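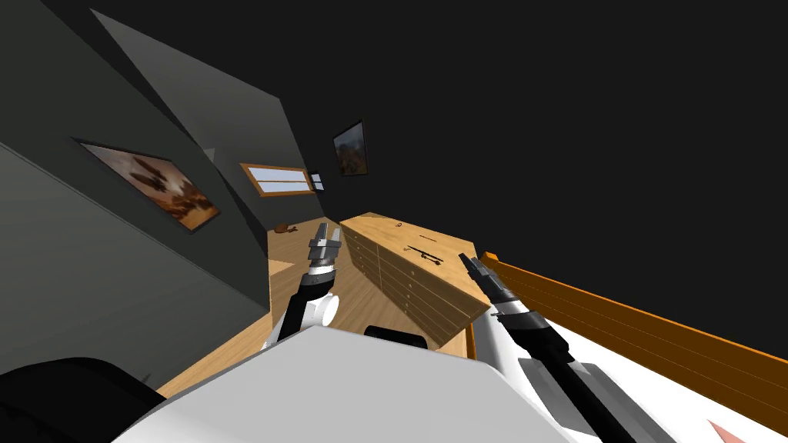 Figure 1. Computer rendering. Source: Reltura

Home Current Issue Archive For Authors Contact

8 min read

3. Uncollected Prescriptions at Community Pharmacies

3.1 Setting and definitions

The study was carried out in Mumport, a coastal district served by eight community pharmacies. All of them receive electronic prescriptions from the Bratu Health Center and from a small number of private practices. Seven of the pharmacies were open to the public for the whole of the study period. The remaining one closed for building work in February and was left out of the analysis, although its manager took part in the interviews.

A prescription was counted as uncollected when it had been prepared, checked and bagged, and then returned to stock or destroyed without being handed to the patient or to a person acting for the patient. Prescriptions that were canceled by the prescriber before preparation were excluded. So were items held back at the patient's own request, for example when a person who takes a regular medicine still had enough at home and asked the pharmacy to keep the next supply until later. Partly collected prescriptions, where the patient accepted one item and declined another, were recorded item by item.

The holding period differed between pharmacies. Most kept bagged items on the shelf for 25 days and then reviewed them. Others reviewed the shelf whenever it was full, a practice that staff described as normal and that made the date of return hard to compare from one site to the next. For this reason the analysis uses the date of preparation throughout.

3.2 Sources of data

Dispensing records were taken from Undeck, the stock and labeling program used at all sites. Undeck assigns a status to each bag when it is placed on the shelf and a second status when it leaves. The second status is entered by hand. In busy periods it was sometimes left blank and completed at the end of the day, and a bag given out at the counter could therefore appear as waiting for several hours. Records with a blank second status at the close of the study were checked against the paper signature log. Where neither source settled the matter, the record was set aside and treated as missing.

Interviews were conducted by Bogdan Avram with pharmacists, technicians and counter staff. Each interview followed the same guide, which covered the length of the holding period, the method of reminding patients, the handling of refrigerated items, and the way in which charges were reversed after an item went back to stock. Interviews were held in the consultation room of the pharmacy concerned, outside opening hours where possible. Notes were taken by hand and returned to the participant for correction.

No patient was contacted for the purposes of the study. The names and addresses in the dispensing records were removed at the pharmacy before the files were transferred, and each patient was given a study code that allowed repeated events to be linked within one site. Linking across sites was not attempted. A person who left a prescription at one pharmacy and then had the same medicine supplied by another would therefore be counted as not having collected, and this should be kept in mind when the results are read.

3.3 Reasons recorded by staff

The reason for non-collection was known in only a small part of the records. Staff were not required to enter a reason, and the free text field in Undeck was used mainly for delivery instructions. Where a reason was given, it usually came from a telephone call made by the pharmacy or from a later visit by the patient. The entries were grouped into three broad classes: the patient did not know that the prescription was ready, the patient knew but could not come, and the patient no longer wanted the medicine.

The first class was linked to the way in which prescriptions arrive. Under the electronic system a prescriber may send a prescription after a telephone consultation, and the patient may not be told clearly which pharmacy will receive it. Several technicians reported callers who had gone to their former pharmacy and been told that there was nothing for them. The nominated pharmacy on file had been changed some time earlier, often by a family member – and the change had not been passed on.

The second class included patients in the hospital, patients away from the district, and patients who relied on another person for transport. Home delivery was offered by most sites but was limited to set routes. Patients living outside these routes were advised to name a representative. Staff at two of the smaller sites said that the form for naming a representative was rarely offered at the counter unless the patient asked for it.

The third class was the most difficult to interpret. Some patients had recovered, had bought a similar product without a prescription, or had been told by another clinician to stop. Others declined the medicine after hearing the charge. Staff did not always separate these cases, and the word "declined" was used for all of them. The share of entries that mention cost should be read as a minimum.

3.4 Reminder practice

Text message reminders were in use at every site in the analysis. The wording was set centrally and stated that an item was ready, without naming it. Pharmacists supported this on grounds of privacy. Counter staff took a different view, and noted that patients who were expecting more than one item often assumed that the message referred to something they had already picked up.

A second reminder was sent at some sites and left to the judgment of the pharmacist at others. Medicines of higher concern, such as blood thinners and medicines for epilepsy, were followed up by telephone at all sites. The call was recorded in the paper diary, which made it impossible to match calls to dispensing records in a reliable way. The counts of reminders presented below refer to text messages only.
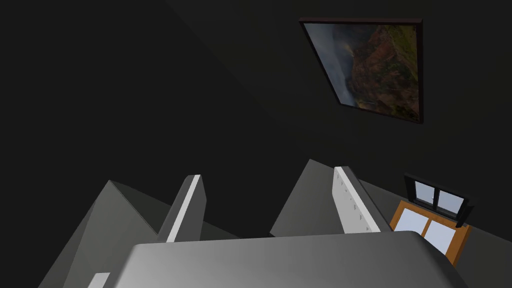 3.5 Return to stock and reversal of charges

When an item is returned to stock, the claim for payment must be reversed. The rule in force on 1 July 2018 allowed the pharmacy to do this within the same claim cycle through Undeck, and required a paper form for any later cycle. Items prepared near the end of a cycle were therefore more likely to need the form. Managers considered the paper route slow and said that it was commonly done in batches.

Refrigerated items and items removed from their original pack were not returned to stock. They were destroyed under the usual procedure, and the cost was carried by the pharmacy. Managers gave this as the main reason for preparing such items only once the patient had confirmed a collection time. The arrangement reduced waste – at the price of a longer wait at the counter for patients who arrived without calling first.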